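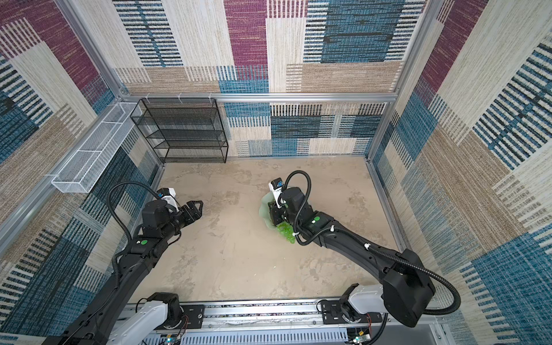 Hand Tool and Cutting Equipment Inspection Checklist, with Comments

Stukow Tool Supply – Rental and Resale Counter, Flullthorpe Branch

This checklist applies to all stone cutters, angle grinders, tile saws and cut-off machines held at the Flullthorpe branch for rental or resale. It is completed when a machine is received, each time it comes back from rental, and once a month for machines that have not left the shelf. The May revision replaces the earlier two-page form. Copies of the old form should be discarded.

Mark each line Pass, Fail or N/A. A line left blank is treated as a Fail. Comments below each section record the findings of the most recent branch inspection and should be read together with the results.

Section 1. Identification and records

1.1 Asset tag fixed to the body and readable – Pass
1.2 Serial number matches the equipment register – Pass
1.3 Rating plate present, with voltage and no-load speed legible – Fail
1.4 Operator manual in the case or in the counter file – Pass
1.5 Date of last service entered in the register – Pass

Comments: The rating plate on machine 923, a Tarken stone cutter, has worn to the point that the no-load speed cannot be read. The speed is recorded in the manual, but the manual does not travel with every rental. A customer choosing a replacement disc must be able to compare the disc speed with the machine speed at the point of use. The machine is held until a new plate is fitted.

Section 2. Power cord, plug and switch

2.1 Outer jacket free of cuts, burns and tape repairs – Fail
2.2 Strain relief firm at the point where the cord enters the body – Pass
2.3 Plug pins straight, with no sign of overheating – Pass
2.4 Ground pin present where the machine is not double insulated – Pass
2.5 Trigger returns to OFF when released – Pass
2.6 Lock-on button releases at the first pull of the trigger – Pass
2.7 Machine does not start when plugged in with the switch in the OFF position – Pass

Comments: One tile saw had electrical tape wrapped over the cord near the plug. Tape is not an accepted repair at this branch, whatever the condition of the jacket beneath it. The cord is to be replaced in full. Counter staff are reminded to run the whole length of the cord through the hand, with the machine unplugged, before signing the return slip.

Section 3. Guards and handles

3.1 Wheel guard fitted and secured with the original fastener – Pass
3.2 Guard adjusts and locks in each position – Fail
3.3 Side handle present and threaded fully home – Pass
3.4 Spare threaded hole free of slurry and grit – Pass
3.5 Base plate flat, with depth and bevel locks holding – Pass

Comments: The guard lever on one Jitaru angle grinder slips under moderate hand pressure. The lever spring is weak and a replacement has been ordered. Side handles are the part most often missing on return. The rental deposit covers them, and the return slip should state clearly whether the handle came back with the machine.

Section 4. Discs, flanges and spindle

4.1 Inner and outer flanges clean, flat and matched – Pass
4.2 Spindle lock engages and releases freely – Pass
4.3 No side play in the spindle – Pass
4.4 Disc speed rating equal to or higher than the machine speed – Pass
4.5 Disc free of cracks, missing segments and heat marks – Fail
4.6 Bonded discs within the printed expiration date – Fail

Comments: A box of bonded cutting discs on the resale rack had passed its expiration date. The box was removed and the discs were broken before disposal so that they could not be used. Stock rotation on this rack needs attention. New boxes are being placed in front of old ones, and the oldest stock is therefore reached last. 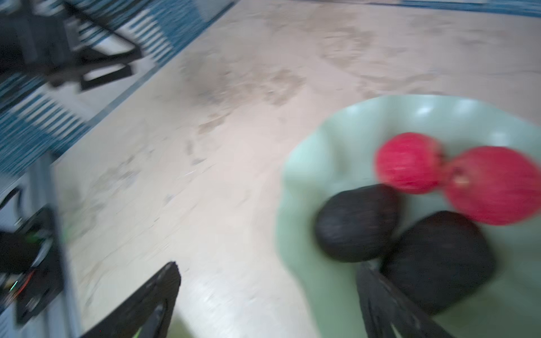 Diamond discs do not carry an expiration date, but they require a closer visual check. One disc showed a dark blue band along the rim, consistent with dry cutting of a disc marked for wet use only. It has been withdrawn. Staff should ask each customer what material is to be cut and whether water will be available on site, and should note the reply on the rental agreement.

Section 5. Water supply and dust control

5.1 Water hose and fittings free of leaks – Pass
5.2 Flow valve opens and closes fully – Pass
5.3 Tank drained and rinsed before storage – Fail
5.4 Ground-fault protection supplied with every wet-cutting machine and tested – Pass
5.5 Dust shroud fits the vacuum hose without tape or adapters – Pass
5.6 Vacuum filter in place and undamaged – Pass

Comments: Two tanks held settled slurry from an earlier rental. Slurry hardens in the outlet and is difficult to remove later. The cleaning fee may be charged where the agreement was signed with the cleaning clause, but the tank must be rinsed at the branch in either case.

Cutting stone, brick or concrete without water or dust extraction can expose the user to fine silica dust. A machine intended for these materials is not to leave the counter unless one of the two methods has been supplied or the customer has confirmed in writing that suitable equipment is already on site.

Section 6. Storage and display

6.1 Heavy machines stored at or below waist height – Pass
6.2 Shelf load labels present and legible – Pass
6.3 Upright shelf bays within the marked limit of 400 pounds – Pass
6.4 Discs stored flat or on a proper rack, away from damp – Pass
6.5 Aisle in front of the cutting equipment at least 40 inches wide – Fail
6.6 Display machines unplugged, with no disc fitted – Pass

Comments: The aisle was narrowed by cartons waiting to be unpacked. Deliveries are to be moved to the stockroom by 10 a.m. – this applies to the rental side of the counter as well. The load labels are in good order following the change of shelving.

Section 7. Actions arising

Machine 923: fit new rating plate. Hold from rental.
Tile saw: replace cord. Hold from rental.
Jitaru angle grinder: replace guard lever spring and retest line 3.2.
Resale rack: check every box of bonded discs and move the oldest to the front.
Wet-cutting tanks: drain, rinse and leave open to dry.
Aisle: clear and keep clear during opening hours.

A held machine carries a red tag on the handle. The tag may be removed only by the person who signs the retest line. Completed checklists are kept in the counter file for the life of the machine and go with it if it is transferred to another branch.

Inspected by: ____________________
Retest signed by: ____________________
Branch copy / Service copy (circle one)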